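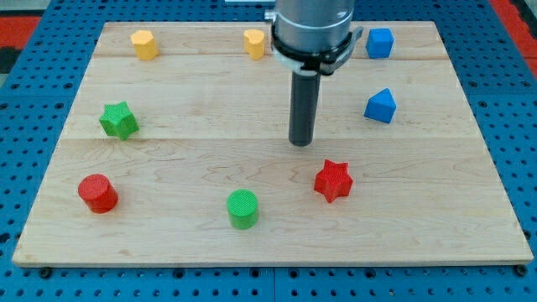

Marnness Shared Wood Shop
Walk-through checklist, July, with comments

14 shares | 6 comments

Checked by: Naa Ansah
Also present: Aled Jenkins (first half)
Start 7:40 a.m.

Marks used: OK, FIX (can wait until the next walk-through), STOP (do not use until signed off).

1. DOORS AND EXITS

1.1 Front door opens fully, closer works. OK
1.2 Rear exit clear on both sides. FIX. Two sheets of MDF leaning inside the door again. Moved them to the rack. They had Nadine's name on them.
1.3 Exit signs lit. OK
1.4 Aisle between the lumber rack and the planer clear to the tape. OK, tape is lifting at the planer end.

2. FIRE

2.1 Extinguisher by front door, gauge in green, pin and seal in place. OK
2.2 Extinguisher by finishing room. FIX. Gauge is fine but the tag is missing. Look behind the cabinet before ordering a new one.
2.3 Oily rag can has lid and foot pedal works. OK
2.4 No rags on benches or in the regular trash. STOP on the trash barrel until emptied. Found one balled-up rag that smelled of linseed. Took it outside and laid it flat to dry. Barrel emptied 8:05, signed off.
2.5 Flammables cabinet shut and latched. OK
2.6 Nothing stored against the heater. OK

3. ELECTRICAL

3.1 Panel door shut, three feet clear in front. OK
3.2 Cords free of cuts and tape repairs. FIX. Orange cord at bench 4 has tape near the plug. Cut the end off and put it in the repair bin.
3.3 Test button on GFCI outlet at the sink. OK
3.4 Machines off at the disconnect overnight. FIX. Band saw was left on.

4. TABLE SAW

4.1 Guard and riving knife fitted. OK
4.2 Push sticks within reach, both sound. FIX. One is chewed up at the heel. Make a new one from scrap.
4.3 Fence locks square, no drift. OK
4.4 Stop paddle works at first push. OK
4.5 Blade clean, no missing teeth. OK. Pitch building up on the combination blade.

5. JOINTER AND PLANER

5.1 Jointer guard springs back. FIX. Slow. Blow it out and try again before touching the spring.
5.2 Planer infeed rollers clean. OK
5.3 Minimum length posted at planer. FIX. Sign fell down. Anas has the laminator.
5.4 Hour meter on planer: 1,365. Knives due.
5.5 No end-grain boards through the planer. This is a rule and there is no sign for it. Add it to the sign in 5.3.

6. DUST

6.1 Collector bags under half full. FIX. Top bag fine, bottom bag past the line.
6.2 Blast gates move freely. OK except bench sander, stiff.
6.3 Floor swept under machines. OK
6.4 Dust masks in the box by the sink. Low. Reorder.

7. CLAMPS, GLUE, HAND TOOLS

7.1 Pipe clamps hung with the heads down. OK
7.2 Glue bottles capped and dated. FIX. Threw out one with no date.
7.3 Chisels in the rack with edge guards on. FIX. The wide one has no guard.
7.4 Mallet heads tight. OK

8. FIRST AID AND EYES

8.1 Kit stocked. FIX. Out of the large bandages and nearly out of the small ones.
8.2 Eyewash bottle in date. OK
8.3 Safety glasses, clean pairs on the hooks. OK
8.4 Phone number and street address posted by the wall phone. OK

RESULT
No open STOP items at close. FIX list is on the clipboard.
Finished 9:10 a.m.

Comments (6)

Nadine Bitar
The MDF was mine, sorry. I was waiting on a rack space. It's in locker 203 now, cut down.

Aled Jenkins
Jointer guard: I blew it out and it's better but I wouldn't call it good. There was a lot of packed chips around the pivot. Leaving it FIX.

Hanan Najjar
On 3.4, the band saw was me. I went back for my jacket and forgot the disconnect. Can we put a reminder at the light switch? That's the last thing I touch on the way out.

Naa Ansah
Hanan, yes. I'll print one when the planer sign gets done.

Anas Najjar
Laminator is in the office, second shelf. For the planer sign, please give me the exact wording and the minimum length in inches. Last time I guessed and had to do it over.

Aled Jenkins
Extinguisher tag was behind the cabinet. Tied it back on with wire.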